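Magazine > Life > Sleep

The Year I Learned to Nap

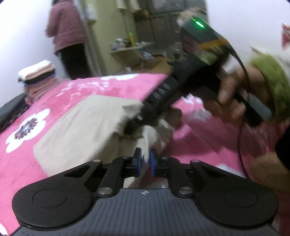
How long should an afternoon nap be? For me it's 18 minutes, and I got there by ruining a lot of afternoons first.

I used to lie down at two and wake up at four, dry-mouthed and furious, with no idea what month it was (February, usually, or it felt like it). Then my neighbor Orhun Karabulut told me he's napped every day for 40 years, always before three, always with his shoes on! The shoes are so he doesn't get too comfortable. I tried it and felt ridiculous, but I did get up when the alarm went.

When I moved to Plellham I worked upstairs from a bakery, and the bakers there start at 3 a.m., so naps are serious business. Tuncay Dönmez, who ran the ovens, drank a small coffee right before he shut his eyes. I thought he was teasing me. I've done it ever since, and I come up out of sleep just as the coffee gets going.

What hasn't worked: eye masks (hot), whale sounds (sad), and a podcast about canals that was so good I stayed awake for all of it. My sister swears by a cold room and a heavy blanket, and she sleeps till dinner, so I'm not taking her advice.

Some days I don't drop off at all. I just lie there listening to the delivery vans, and then I get up and put the kettle on.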